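Nolberg Desk Equipment Loans

README for the loans table, April release

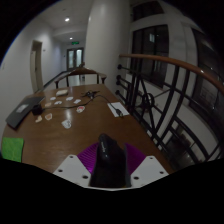 Whitlock Library, Equipment and Lending Team

The table lists loans of small desk items at the Nolberg reading rooms: mice, keyboards, headphones and reading lamps. Each row is one loan.

Columns
item_type - kind of item, lower case
room - Javov or Clesavel
loan_days - length of the loan, up to 30
renewals - 0 to 3
returned_late - yes or no

Borrower names and card numbers were removed before export. Loans shorter than 30 minutes are left out, as the desk does not log them the same way in both rooms.

Known problems
Clesavel used "headset" and "headphones" for the same item until the labels were merged. In 11 rows the room is blank - leave these out of any comparison between rooms.

Table prepared by Ernő Boros. Send corrections to Sohail Yousafzai at the lending desk.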